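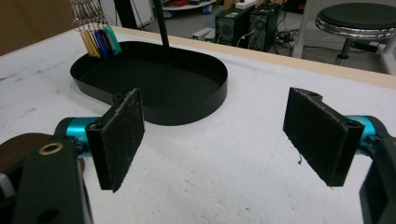 Key tags above the black tray, gripper open.

Grasp point jumping between tags, smoothing or retrain?

robel_y
Posted in Perception and Control

I'm working on a pick of hanging plastic key tags with the two-finger gripper. The tags are bunched together on split rings and they nearly touch the tray rim, so there isn't much room to come in from below. Segmentation finds the tags well enough. The trouble is the target. Each new frame scores the tags from scratch, and when two of them overlap the top score flips from one colour to another and back. The planner follows the flip and the fingers wander left and right on approach.

Training set is 3,715 labelled frames, all from the wrist view. Planner is Birnon, stock settings apart from the velocity limit. Control loop is fine on its own. If I feed it a fixed target it goes straight there.

Do I smooth the target or go back and retrain?

dworku_hagos
Smooth it. Low-pass on the 3D grasp point, time constant of a few frames. You'll lose a bit of responsiveness but hanging tags don't travel far.

kalkidan.b
Disagree with the above. If you low-pass a point that flips between two tags you get a point in the gap between them, and that's the worst place to send the fingers. Filter within a tag and never across tags. Give every tag a track ID, pick one, and stay on it until the track dies or the score drops under a floor you set.

dworku_hagos
Fair, if the flips are between tags. I read it as jitter on one tag. Robel, which is it?

robel_y
Both, but mostly flips. I went through one bad run from October and logged 54 target changes, 43 of them to a different tag. The rest were small shifts on the same tag.

kalkidan.b
Then it's association. Hysteresis on the selection and a light filter on each track after that. Do the selection first or you won't be able to tell what the filter is doing.

chaltu_t
I'd look at the labels before adding any code. How are overlapping tags annotated? We had a similar problem on Turkgate and it came down to half the annotators labelling only the visible part and the other half guessing the hidden outline. The net learned to be unsure at every overlap and the scores flickered. No tracker fixes that, it just hides it.

robel_y
Visible part only, in theory. I did the first batch and Dagim did the second. I haven't cross-checked them.

dagim_tefera
I filled in hidden outlines on some of mine. I thought that was the agreed way. Sorry mate. I can list which frames, it's over 200.

chaltu_t
There you go. Relabel those before you judge anything else.

kalkidan.b
Worth relabelling, but I wouldn't hold up the tracker for it. Even with perfect labels two tags at the same distance will score nearly the same and you'll get flips from noise. A per-frame argmax is a poor way to hold a target.

dworku_hagos
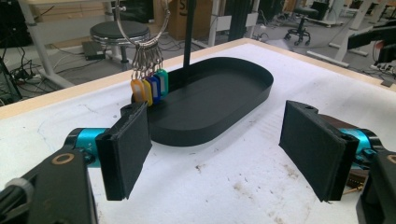
Should the planner keep replanning once the fingers are on either side of the tag?

kalkidan.b
Stop replanning at that point and close on the last good pose, because the finger pads hide part of the tag and the estimate only gets worse from there. Keep a force or current check running so you can abort.

robel_y
Birnon doesn't have a freeze mode as far as I can tell. I can stop publishing new targets but it times out and returns home.

chaltu_t
Republish the same pose with a fresh timestamp. It's ugly but it works. Wubshet has a proper latch node if you don't mind the extra dependency.

dworku_hagos
I'd avoid Wubshet for this. The latch ignores the frame ID, so if your target is in the camera frame it moves with the wrist — learned that one the slow way.

chaltu_t
Only if you latch in the camera frame. Transform to base first.

robel_y
OK. Plan is: relabel Dagim's frames, track IDs with hysteresis, transform to base, then republish the held pose on close. I'm leaving the low-pass out for now. Komier can replay the old logs against the new selector so I'll run that before touching the hardware.

kalkidan.b
Log the track ID with every target you publish. You'll want it when you compare.

dagim_tefera
Frame list is in the repo under labels/review. First half is already redone.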